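Talks > Robot Learning > Kemudby Workshop > Speaker notes

Search talks and notes Go

Teaching by remote control in simulation: what the operator sees
Speaker notes, Lilla Pap
Slides by Lilla Pap and Selina Hubmann

Slide 1. Title
Say who did what. Selina wrote the control link between the hand controller and the simulator. I ran the collection and the cleanup. Questions at the end, except for units and axes, which people should ask right away.

Slide 2. Why simulation first
The Setiawan arm cell is shared and gets booked out by noon. Simulated sessions run at any desk. A bad demonstration costs a reset and no hardware. The price is contact: friction and finger compliance are approximations, and operators learn to grip harder than they should. Come back to this on slide 7.

Slide 3. Setup
Operator holds one controller. Hand motion maps to gripper motion, scaled down by 2. Trigger closes the fingers. A foot pedal is the clutch: pedal up, the arm holds and the hand can move back to a comfortable position. Commands and joint states go to one log with one clock. We tried separate clocks in Boltis and lost most of September to alignment.

Slide 4. Two views
Let both pictures stand for a moment before talking.
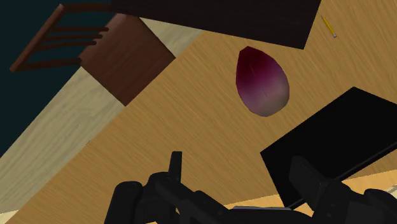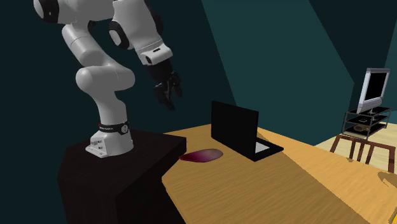

Slide 4. Simulated tabletop, gripper view first, then the side view with the arm and the open laptop.

Points to make:
The gripper view is good for the last part of an approach. Fingers stay at the bottom of the view, so the operator lines up the target against them. It is poor for height. New operators come down too fast or stop short.
The side view gives height and shows the elbow. Operators forget the elbow. They watch the fingers and drive the arm into a bent posture that leaves no room for the next move.
Furniture in the background is there on purpose. A policy trained on a bare room did badly as soon as we added a chair.
If asked about the dark pedestal: it is a collision body like everything else.

Slide 5. What a demonstration has to contain
Start from the home pose. One approach, one grasp, one place, release, retreat. Pauses under a second are fine. Longer pauses get trimmed, or the policy learns to stop. A missed grasp followed by a clean second try is kept and tagged as a recovery. A missed grasp followed by wandering is thrown out.

Slide 6. Numbers
2000 demonstrations kept in the full set. 100 held back for replay checks, never trained on. Replay means sending the logged commands through the simulator again and comparing the final object pose. If replay does not land, the log is wrong, whatever the video looks like. Do not read the table aloud.

Slide 7. By hand versus remote
On the real arm we also did hand guiding: gravity compensation on, operator holds the wrist and moves it through the task. Paths are smoother and takes are shorter. Two problems. The operator's arm is in the camera images, and the person feels contact forces that the policy will never get. Remote control is slower, but the operator works from the same views the policy uses. Selina prefers hand guiding for insertion tasks. I don't, and she may say so from the floor.

Slide 8. Steson scripts
Conversion scripts are in the Steson folder. Check the quaternion order before use. Ours is w first.

Slide 9. Open items
Grip force display for the operator. Clutch events as a training signal, or masked out? Currently masked.
Leave this slide up during questions.

Related talks
Clock drift in multi-sensor logs
Trimming pauses from operator data
Hand guiding with a light wrist
Replay checks before training
Camera placement for small tables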